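Startseite | Prüflisten | Werkstatt | Spielmaterial | Archiv | Kontakt

Diese Website verwendet Cookies. Mit der weiteren Nutzung stimmen Sie zu. Einstellungen | Akzeptieren

Prüfliste Legematerial und Arbeitsunterlagen
Standort Sutetti, Raum 27
Prüfung: Mittwoch, 27. Mai 2020
Prüferin: Shabnam Yousafzai
Gegenzeichnung: Junaid Gondal
Bewertung: i. O. / Mangel gering / Mangel erheblich / n. g. (nicht geprüft)

1. Unterlage (Holzbrett, Inventarnr. 1472)

1.1 Ebenheit der Auflagefläche – i. O.
Haarlineal längs und quer angelegt, kein Lichtspalt oberhalb der Toleranz.

1.2 Leimfugen – Mangel gering
Brett aus drei Bohlen verleimt, zwei Fugen. Die hintere Fuge ist am linken Ende mit dem Fingernagel fühlbar. Kein Versatz messbar. Bei der nächsten Prüfung erneut bewerten, bis dahin keine Einschränkung.

1.3 Kanten und Ecken – i. O.
Keine Splitter. Die Ecken wurden im Februar nachgeschliffen.

1.4 Oberfläche – i. O.
Keine Rückstände von Klebeband. Reinigung nur nebelfeucht, der Reiniger von Cesance ist für geöltes Holz nicht freigegeben.

1.5 Lage auf dem Lochplattentisch – i. O.
Brett liegt plan auf, kippelt nicht. Rutschprobe mit 1000 g seitlich angehängt: keine Bewegung.

2. Formkörper, farbig (Satz Drurnow, Inventarnr. 906)

2.1 Vollständigkeit – i. O.
Acht Teile laut Beiblatt, acht Teile vorhanden.

2.2 Kleinteileprüfung – i. O.
Kein Teil passt vollständig in den Prüfzylinder. Der grüne Stern wurde in drei Lagen geprüft.

2.3 Farbhaftung – i. O.
Reibprobe mit feuchtem weißem Tuch an je einem gelben, grünen, roten und blauen Teil. Kein Abrieb.

2.4 Kanten – Mangel gering
Blaues Dreiecksprisma: eine Kante leicht gestaucht, nicht scharf. Verbleibt im Satz.

2.5 Standsicherheit – i. O.
Der grüne Zylinder und der gelbe Sechskant stehen auf der Grundfläche ohne Wackeln.

2.6 Kennzeichnung – Mangel erheblich
Herstellerangabe auf dem Karton nicht mehr lesbar. Ersatzetikett bei Sial angefordert. Ohne Etikett keine Ausgabe an andere Räume.

3. Aufbewahrung

3.1 Karton – Mangel gering
Deckel eingerissen, schließt noch.

3.2 Regalfach – n. g.
Fach war während der Prüfung verstellt. Wird nachgeholt.

Bemerkungen
Punkt 1.2 stand schon auf der letzten Liste, damals ohne Angabe der Seite. Bitte künftig immer angeben, von welcher Längskante aus gezählt wird. Zu 2.6: Ein handschriftlicher Zettel reicht nicht, Herr Gondal hat das bestätigt.

Teilen (27) | Kommentare (2) 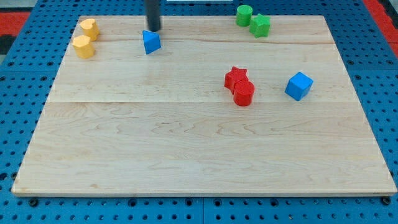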